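The arm is the cheap part

Every winter, when next year's equipment budget gets passed around, somebody in a small plant decides that this is the year for a robot. I have sat through this at Vustley, at Castellanos, and at two shops that would rather I left their names out. The talk always starts with the arm. How far does it reach, how much can it lift, what does it cost. The arm gets its own line on the spreadsheet, in bold, and everything else goes into a row called "integration" that was filled in by someone who wanted the total to stay under a limit.

I don't trust that row. I have never seen it come in under.

Take Castellanos, which packs specialty fasteners and had a decent case for automating one station. The quote they liked was for an arm, a two-finger gripper and a stand. It looked fine. Then came the guarding, and the air line, and a new cabinet, and a tray redesign, as the old trays let the parts slide. The trays alone took until February. Vicente Sepúlveda, who runs maintenance there, had asked for tray money at the first meeting and been told it could wait for phase two. I have learned to be nervous around the words phase two. They usually mean a cost the buyer knows about and would like to stop knowing about until the signature is dry.

The sales side isn't lying, mostly. Forkis sells a good arm. Helon's software does what the manual says it does. But the vendor is pricing a product and the plant is buying a change in how work gets done, and the gap between those two gets paid for in overtime by people who were not at the demo.

Then there is the payback math. The usual version takes one operator's wages, multiplies by shifts, and divides that into the purchase price. It assumes the robot runs whenever the lights are on. It assumes the operator vanishes from the payroll, when in most places I know she moves six feet to the left and spends her day clearing jams and loading the infeed. I would be happier with a payback sheet that had a line for her. I'd be happier still if it had a line for the hours the cell sits idle while one person who understands it is on vacation.

Ingrid Hutchins, who does purchasing at Vustley, has a rule I have stolen. She won't approve a cell until the requester has written down which 40 parts it will run first, by part number, and who will teach it each one. Most requests come back much smaller. A few never come back. She takes a lot of grief for this from engineers who think she is against progress, and she did approve one cell last year, so I don't think she is.

The newest item in these budgets is simulation. Before you buy, the pitch goes, you build the cell on a computer and let a virtual gripper practice there. Set it to do 1000 picks overnight, change the layout, do it again.

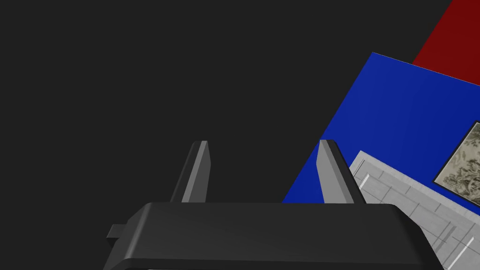
Should a small plant pay for simulation before it buys the arm? Pay for a little of it, enough to check reach and layout, and hold the rest of the money for trials with your own parts on a real table.

I say a little because simulation is good at geometry. It will tell you that the wrist can't get behind the fixture, and finding that out early is worth a fair sum. It is much less good at oil, bent corners, a box flap that has been in a damp trailer, or a supplier who changes the plastic without telling anybody. You can model those things if you know to ask for them and are ready to pay for somebody's weeks. By then the bill starts to look like the one for the arm, and you still have no arm.

There is also the matter of who keeps the model up. I asked that at one of the shops I'm not naming, and got a long silence and then the name of a contractor. A simulation that matched the floor on the day it was delivered and has not been touched after that is a souvenir. If there is no yearly figure for upkeep in the plan, strike the line and spend the money on spare fingers and a second set of trays.

So my advice for anyone finishing a budget this week is dull. Put the arm at the bottom of the sheet. Start with the parts, then the trays, then the guarding, then the training hours for two people – two, so that one of them can get sick. Ask for a written price on each. Leave a real reserve and write down who is allowed to spend it, or it will be gone on cable by spring. If there's still money for the robot after all that, go ahead and buy it. If there isn't, a better bench and a decent conveyor might get you most of what you wanted, and they don't need a service contract.

December 27, 2020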